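How to Clean a Grab Bar and the Rail Beside It Without Leaving Streaks

4 min read

By Yung-ching Tsang

Most people clean a handle by wiping the part they can see while holding the part they can't.

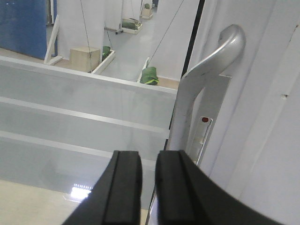

I learned the job at Padstead, a community hall with more rails than visitors on a slow morning, and I have since done the same thing at home on a smaller scale and with worse posture. It takes 15 minutes if you don't stop to admire yourself.

What you need

Two microfiber cloths, one for washing and one for drying. A bucket of warm water with a small squirt of dish soap. A soft old toothbrush. Cotton swabs for slots and seams. Leave the scouring pad under the sink with the other bad ideas.

Check what the bar is made of before you start. Smooth metal will put up with dish soap. Coated or painted bars usually will too, but try a hidden spot first and give it a minute to complain.

1. Dust before you wash

Run a dry cloth along the top rail, then the lower bars, then the handle. Work from high to low. If you wet the dust first you will make a thin gray paste, and you'll spend the rest of the job moving it from place to place.

2. Wash the handle in one direction

Wring the cloth until it stops dripping. Wrap it all the way around the bar, close your hand, and pull slowly from the top of the curve down to the base. Turn the cloth and repeat. The inside of the bend is where fingers go, so it gets a second pass whether it looks dirty or not – it is lying to you.

3. Do the base and the fittings

Use the toothbrush, barely damp, where the handle meets the wall. Slotted plates get a cotton swab, and a dry one at that. If there is a button or a light nearby, put your cleaner on the cloth and never on the wall. King-fai Wei once sprayed a call button directly at the Padstead hall and spent the afternoon apologizing to people who came to help him.

4. Wipe the panels

Light-colored panels show everything. Go across in long, overlapping strokes and rinse the cloth often. For translucent panels, use plain water on the second pass to lift the soap film. Skip paper towels, which leave lint, and glass cleaner with ammonia, which can cloud some plastics for good.

5. Dry it like you mean it

Take the second cloth and dry the handle first, since somebody will want to grab it. Then do the top rail, the crossbars and the panel. Look at the metal from a low angle. Any streak you missed will be waiting there, looking pleased.

6. Check that it holds

Give the bar a firm pull in each direction. If it shifts, stop people from using it and get the mounting looked at. A clean bar that comes off the wall is still a bad bar.

How often

Handles daily in a shared building, weekly at home. Panels can wait until you can write your name on them, though I'd aim for sooner. I do the seams properly every October and then complain about my knees until spring.

80 shares | 12 comments

Contact | © Yung-ching Tsang | Back to top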